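Week 4 handout: Sorting, shape and what we think we are teaching
Early Numeracy Materials, evening group
Notes by Edeltraud Pfister

Read this before class and bring your materials diary. If you missed last week, borrow someone's notes on the balance tasks, as I won't be going over them again.

1. Where we got to

We ended on a disagreement, and I'd like to keep it going. Jolán said that a child who puts the yellow blocks together has "understood colour". I said the child has put the yellow blocks together. Those are two different claims, and most of the catalogues on our reading shelf treat them as one.

The Rotetti catalogue says that sorting blocks "builds the foundations of algebra". Maybe. I have looked for the evidence behind that sentence and found a footnote to an older edition of the same catalogue. Please don't quote it in your assignments.

2. Colour against shape

The usual block set lets two properties vary at once. A yellow heart and a yellow hexagon go together by colour and come apart by shape. Adults tend to see the colour pairing first and then mark the child on whether they saw it too. Veronika's diary entry from August is worth hearing in full: her group made a row that matched neither rule, and she wrote "random" beside it, then crossed it out. I'm glad she crossed it out. We don't know what the rule was. There may not have been one.

Try this in pairs before you read on. Set out a few blocks so that at least two sorting rules would explain the arrangement. Swap places and write down the rule your partner had in mind. Keep the paper, even if you got it wrong.
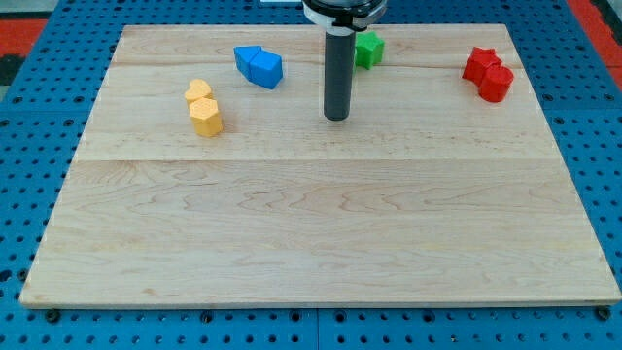
The gap between groups matters as much as the groups. If the blocks of one colour are touching and there is bare board before the next lot, we read two sets. Close up the gap and the same blocks turn into a line. Very few of the published tasks say how far apart the groups should be, which makes me doubt their scoring sheets.

3. The board

Sellers make large claims for boards as well. I have nothing against a plain maple board. It gives a pale background, bright colours are easy to pick out on it, and it marks off where the activity happens. What I can't find is any support for the idea that natural timber "calms the learner". Gyula wants to argue the other side and has been given five minutes.

One practical point: joins between planks show up as lines, and children sometimes use a line as a border. Note it in your diary if you see it happen. Don't correct it.

4. Naming shapes

Heart, hexagon, pentagon, triangle. Three of these have a geometric definition and one mostly doesn't, and yet they turn up in the same box as if they were the same sort of thing. A block is also a solid. The hexagon is only the top face of a prism, and a child who calls it "a nut" or "a tall one" has told you something true about it.

5. For next week

Write 600 words on one sorting task you have watched. Describe first, interpret second, and leave a blank line between the two so I can see where you changed over. Anything past 696 words won't be read - I mean that this time.

Aranka is bringing the Melterero set.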